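6주차 강의 노트: 평면 기준 마커의 제작, 부착, 검사

1. 이번 주 범위

지난주까지는 핀홀 모형과 렌즈 왜곡 보정을 다루었다. 이번 주에는 보정이 끝난 영상에서 물체의 위치와 자세를 얻는 방법 가운데 사각형 기준 마커(fiducial marker)를 이용하는 방식을 다룬다. 이론은 짧게 정리하고, 마커를 실제로 인쇄해 블록에 붙이는 과정에서 생기는 오차를 중심으로 설명한다. 유도 과정이 필요한 학생은 4주차 노트의 호모그래피 절을 다시 볼 것.

실습에는 Fitton 블록 세트와 Guvis 검출 프로그램을 쓴다. 프로그램 설치는 조교 공지를 따른다.

2. 마커의 구조

사각형 마커는 바깥쪽부터 흰 여백, 검은 테두리, 내부 셀의 세 영역으로 나뉜다. 흰 여백은 검은 테두리와 배경을 분리하는 역할을 하며 흔히 quiet zone이라 부른다. 어두운 작업면 위에서 여백 없이 마커를 잘라 쓰면 검은 테두리의 외곽선이 배경에 묻혀 사각형 후보로 추출되지 않는다. 여백의 폭은 최소 한 셀로 한다.

내부 셀은 흑백 두 값만 가지며 각 셀이 1비트에 해당한다. 사전(dictionary)에 등록된 패턴은 서로 간의 해밍 거리가 일정 값 이상이 되도록 선택되어 있고, 90도씩 회전한 패턴과도 구별된다. 따라서 식별 번호와 함께 마커의 방향도 한 번에 결정된다. 사람이 보기에 숫자나 글자처럼 보이는 패턴이 있으나 식별 번호와는 관계가 없다. 육안으로 번호를 추정해 기록지에 적는 일이 매년 있으므로 반드시 검출 결과의 번호를 적는다.

사전의 크기는 필요한 만큼만 잡는다. 패턴 수가 많아지면 최소 해밍 거리가 줄고 오인식 가능성이 커진다. 본 실습에서 쓰는 마커는 11종이다.

3. 원근 변형과 코너

정면에서 본 정사각형 마커는 영상에서도 정사각형이지만, 비스듬히 보면 가까운 변이 길고 먼 변이 짧은 사다리꼴에 가까워진다. 이 변형의 정도가 자세 추정에 쓰이는 정보이다.

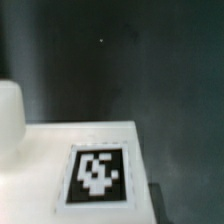 자세 추정의 입력은 검은 테두리의 네 코너이다. 흰 여백의 바깥 모서리는 사용하지 않는다. 여백 바깥선은 자르는 사람에 따라 위치가 달라지므로 기하학적 기준이 될 수 없다. 재단선을 인쇄하는 경우에는 옅은 회색 점선으로 하고, 검은 테두리와 한 셀 이상 띄운다. 굵은 실선으로 재단선을 넣으면 그 선 자체가 사각형 후보로 잡히는 경우가 있다.

네 코너의 영상 좌표와 실제 좌표의 대응이 주어지면 호모그래피 H가 결정된다. 카메라 내부 행렬 K를 알고 있으므로 H로부터 회전 R과 이동 t를 분리할 수 있다. 분리 후 얻은 R은 잡음 때문에 정확한 직교 행렬이 아니므로 특이값 분해로 가장 가까운 회전 행렬을 구한다.

마커를 거의 정면에서 볼 때에는 주의가 필요하다. 원근 변형이 작으면 서로 다른 두 자세가 거의 같은 재투영 오차를 가지게 되고, 추정값이 연속된 영상 사이에서 두 해를 오갈 수 있다. 이를 자세의 모호성이라 한다. 두 해의 재투영 오차를 모두 출력해 비교하고, 비율이 1에 가까우면 그 측정은 버린다.

4. 흐림과 대비

초점이 조금 맞지 않거나 움직임이 있으면 셀의 경계가 번진다. 셀 중앙부의 밝기만 충분히 분리되면 비트 판독은 가능하므로 번호가 옳게 읽혔다고 해서 자세 값까지 정확하다고 판단해서는 안 된다. 흐림은 비트보다 코너 위치에 먼저 영향을 준다.

비트 판독은 다음 순서로 이루어진다.

(가) 국소 임계값으로 영상을 이진화한다.
(나) 닫힌 윤곽을 찾아 볼록 사각형만 남긴다.
(다) 사각형 내부를 정면 시점으로 펴고 격자로 나눈다.
(라) 각 셀의 중앙부에서 흑백을 판정한다.
(마) 사전과 대조하고, 일치하면 코너를 부화소 단위로 정밀화한다.

임계값은 전역으로 두지 않는다. 한쪽에서 빛이 들어오면 같은 흰 면이라도 밝은 쪽과 그늘진 쪽의 밝기가 다르다. 광택이 있는 블록 표면에서는 차이가 더 커지고, 반사광이 마커 위에 놓이면 검은 셀이 회색으로 떠오른다. 인쇄 용지는 무광으로 한다. 투명 테이프를 마커 윗면에 덮지 않는다.

5. 인쇄와 부착

인쇄 해상도는 300 dpi로 고정한다. 인쇄 창의 '용지에 맞춤' 항목은 반드시 해제한다. 이 항목이 켜져 있으면 축척이 변하고, 거리 추정값이 같은 비율로 틀어진다. 인쇄 후 검은 테두리의 가로와 세로를 버니어 캘리퍼스로 각각 재고, 설계값이 아닌 측정값을 프로그램에 입력한다. 두 값의 차이가 0.2 mm를 넘으면 다시 인쇄한다.

부착면은 평평해야 한다. 블록 윗면의 먼지를 닦고, 얇은 양면 접착 필름을 마커 뒷면 전체에 붙인 뒤 중앙에서 바깥으로 눌러 붙인다. 네 귀퉁이에만 풀칠을 하면 가운데가 떠서 평면 가정이 깨진다. 마커의 변은 블록의 모서리와 평행하게 맞추되, 남은 각도 오차는 부착 후 측정해 변환 행렬에 반영한다.

블록 좌표계의 원점은 윗면의 중심에 둔다. 마커 중심과 블록 중심이 일치하지 않으면 그 차이를 기록지의 해당 칸에 적는다.

6. 주변 물체와 배경

작업면은 무늬가 없는 어두운 색이 적당하다. 흰 블록의 윤곽이 배경과 뚜렷하게 구분되고, 격자무늬 책상에서 생기는 불필요한 사각형 후보가 줄어든다. 블록 가까이에 같은 흰색 물체가 있으면 둘의 경계가 영상에서 이어져 보일 수 있다. 마커 검출에는 대체로 지장이 없으나, 블록의 외곽선을 별도로 추출하는 과제에서는 윤곽이 합쳐지는 원인이 된다.

7. 실습 과제

Wan 데이터 묶음에는 영상 2,461장이 들어 있다. 전체에 대해 검출을 수행하고 다음을 제출한다.

가. 마커 번호별 검출 횟수와 미검출 영상의 목록
나. 재투영 오차의 평균, 중앙값, 최댓값
다. 자세 모호성으로 버린 측정의 목록과 판정 기준
라. 흐림이 심한 영상 2장을 골라 부화소 정밀화 전후의 코너 좌표를 비교한 표

거리 단위는 mm, 각도 단위는 도로 통일한다. 조명은 Voltgate 전원 장치의 출력을 고정한 상태에서 사용하며, 실습 도중 밝기를 바꾸면 기록지에 변경 시점을 적는다. 보고서는 표지를 제외하고 네 쪽 이내로 작성하고, 코드는 별도 파일로 첨부한다.

다음 주에는 여러 개의 마커를 하나의 강체로 묶어 자세를 추정하는 방법을 다룬다. 이번 주에 붙인 블록을 그대로 사용하므로 마커를 떼지 말 것.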